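Can they clear a table yet? Speaker notes, October session
Speaker: Sarita Chaudhary
Slot: 34 minutes including questions. Stop talking at 25 past.

Slide 1. Title
Thank Eoin Sheehan for the invitation. Say up front that the short answer is "some chores, slowly." Leave the rest for the tables.

Slide 2. What counts as a chore
Working definition: a task a person does without planning it. Putting fruit on a plate. Returning a wrench to its drawer. Wiping a counter with things still on it.
Exclude dishwashers and robot vacuums. They work because the job was changed to fit the machine. If someone raises this, agree and move on.

Slide 3. The Farnero trials
Two arms, one table, one operator watching with a stop button. 350 attempts across 11 chores. Each attempt starts from a hand-placed layout and ends at success, timeout or stop.
Mention that Barnabás Bíró did the scoring and did not know which software version he was scoring.
Do not give a single overall success rate. The chores are too different and the number gets quoted.

Slide 4. Where time goes
Most of the clock is spent in the last inch before contact. Reaching is quick. The arm then slows, corrects, slows again. A person setting a table does this part without looking.
Shop floor is better here than the kitchen. Parts at Brakholm arrive in trays, same way up each time.

Slide 5. Two hands
Second hand helps with bags, lids and anything that slides. It also doubles the ways to bump something. Planner has to keep each arm out of the other's space — in practice one arm often waits.
Csenge Bozsik's point, credit her: waiting is cheap in a lab and expensive on a line.

Slide 6. Fruit and plate
Leave this up for a full minute. Apple on the pink plate, one finger very close to its lower right side, the other hand over by the grapes. Ask the room which contact they would make first.
Then cover the general problem: a round object near a raised ring can roll, and a light plate can move with it. Toy grapes are kinder than real ones. Real grapes come off the stem, and we have no good results there. 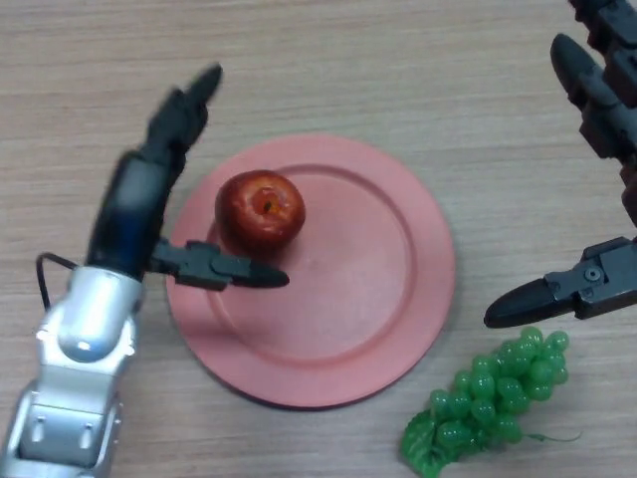
Slide 7. What fails
Clear plastic. Cloth folded more than once. Anything stacked with its edges flush.
Recovery is still the weak point. After a dropped item the system usually repeats the same grasp from the same side. The Falus controller tries a different angle on the second attempt, which helps with boxes and does little for round items.

Slide 8. Answer for today
Sorting and placing rigid items: yes, with supervision. Full table clearing: no. Unsupervised work near children or pets: not tested, so no claim.

Questions likely
Cost: refer to Mohit Srivastava, he has the current quotes.
Speed against a person: slower on every chore we timed.
Slides go out by email after the session.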